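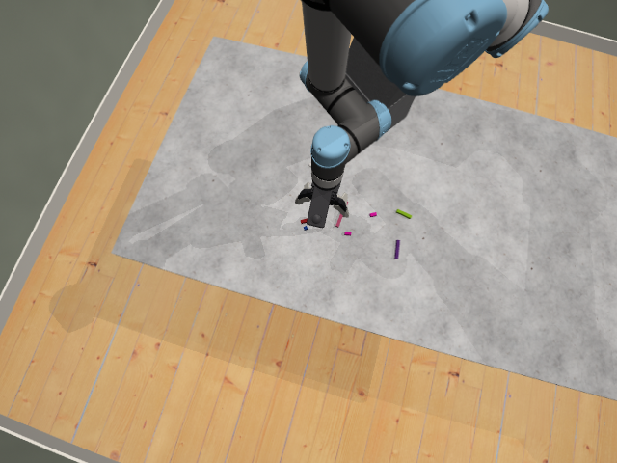 **Figure 1.** Sorting cell model used in the staff sessions at Bresano.

Small-parts sorting at Bresano was, until the introduction of the Jiltar cell, carried out entirely by hand at benches in the finishing hall. The work was classed as light, but the employees who did it described long periods of close looking and little reason to speak to anyone. In preparing the change, the company asked sorters to comment on a simulated version of the task before any equipment was ordered. The model was kept plain: short blocks and thin sticks in red, blue, pink, magenta, purple and lime green, spread on a grey mat under a three-fingered gripper. Sorters remarked at once that pieces lying close together, as the red and blue blocks do in Figure 1, were the ones they themselves would separate with a fingertip before picking up. This step had no entry in the written work instruction. It was added to the task list on their advice.

Interviews were held with eight employees, each of whom was seen twice. Drahomíra Gajdoš conducted the first round and Wanda Kapoor the second. The transcripts were coded separately and differences were settled by discussion. Output records for the same period covered 1312 trays, of which 787 were completed after the cell came into use. The records do not show which trays were corrected by hand, and no claim about accuracy is made from them.

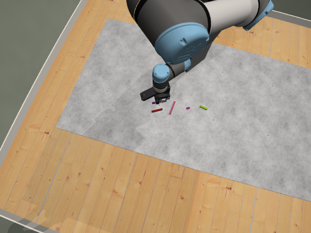 Harau, July

The second round of interviews took place at the Harau site, where the former sorters had been moved to supervising the cell and clearing stoppages. Most welcomed the end of continuous bench work. Several, however, reported that waiting for a fault was more tiring than sorting had been, and that they could no longer judge at the end of a shift how much they had done. One employee said that she had "stopped knowing the parts". Another had asked to keep a tray of mixed pieces at her station, and this was allowed.

Questions of authority were raised more often than questions of pay. Under the old arrangement a sorter who was unsure of a part put it aside and went on. Under the new one, stopping the cell was recorded against the shift, and employees were at first reluctant to do so. The site manager later removed stoppages from the shift report. Requests for help from the Pagano maintenance team, which had been made by telephone through a supervisor, could from then on be made by the operator directly.

Training followed a similar course. The first version dealt only with the controls and lasted one morning. The revised version returned to the model and asked employees to say in what order they would lift the pieces, and why, before the arm was set in motion. Those who had sorted by hand for longest gave the fullest answers, and two of them now lead the sessions.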